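Burger bench, notebook
16 November 2023

Back on the toy burgers. Catarina Leitão has moved to the Flerbridge job until further notice, so the table is mine, along with her handwriting on every drawer.

Where we left it in October: loose pieces in a shoebox, everyone digging for a tomato. The racks are a big improvement. Pieces stand on edge, you can see what you have, and they come out with two fingers without dragging the neighbor along. Mostly. The lettuce does not believe in slots. It never has. I tried folding it, which made it look like lettuce that had been sat on, and then I gave up and let it lie across the dividers the way it wanted to.

Spent the first part of the morning on the sheet in the tray. The old one had a curl in one corner and everything set down near it ended up tilted, like a diner in an earthquake. Cut a new one from the white roll, trimmed it twice, second time too far, cut another. Flat now. If you replace it, use the steel ruler and not the edge of a Zunton catalog, whatever the previous pages of this book may suggest.

Stacking order. We have had this argument before and I am writing down my side of it. Catarina's card from October says bun, patty, lettuce, cheese. Arnulfo Cárdenas says cheese goes directly on the patty or it is a salad with ambitions. He is right about lunch and wrong about the toy: the cheese is the flattest thing we own and it makes a decent floor for whatever comes next, while the lettuce is all ruffle and anything on top of it slides. So cheese over lettuce for now. Arnulfo has been informed and has registered his objection in pencil on the inside cover.

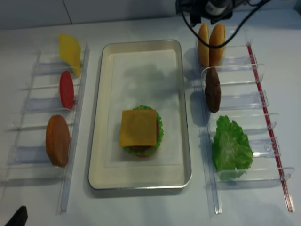
Stack in the tray, cheese on top, lettuce showing underneath.

Did the stack over again after lunch. Notes, in no order:

— Cheese does better if you lower it flat and let go. Pressing on it squeezes the lettuce out to one side and then you are chasing lettuce.
— A square slice at a slight angle bothers me more than it should. Left it. Real ones come out worse.
— Bun halves look alike from the end when they are standing up. I put a top where a bottom should go, twice, and only noticed when the thing rocked. A dot of paint on the flat side would fix this. Do not use the green, it is for lettuce repairs.
— Tomato is thin and wants to lean. Fine in the rack, annoying in the hand.

Trindilska sent their parts list again, the one with 4000 lettuce leaves on it. I assume somebody's finger stayed on the zero. I wrote back asking for 15, and asked whether they have any that are less enthusiastic. No answer yet. The Yupanqui set is cheaper, but Arnulfo had one at home and says the patties pick up every hair in the house, and he does not even have a cat.

Cleaning: warm water, one drop of soap, dry with the lint-free cloth. The clear racks show every fingerprint, so hold them by the ends. I wiped both down and then, with great care, put my thumb in the middle of the left one.

Still to do:
Paint dots on the buns.
Rewrite the order card and tape it inside the cabinet door, where Arnulfo will have to look at it.
Find the lid for the shoebox. The spare pieces are still in there and the dust is getting to the patties.
Ask Catarina where she keeps the good scissors. Her drawer labeled SCISSORS contains tape.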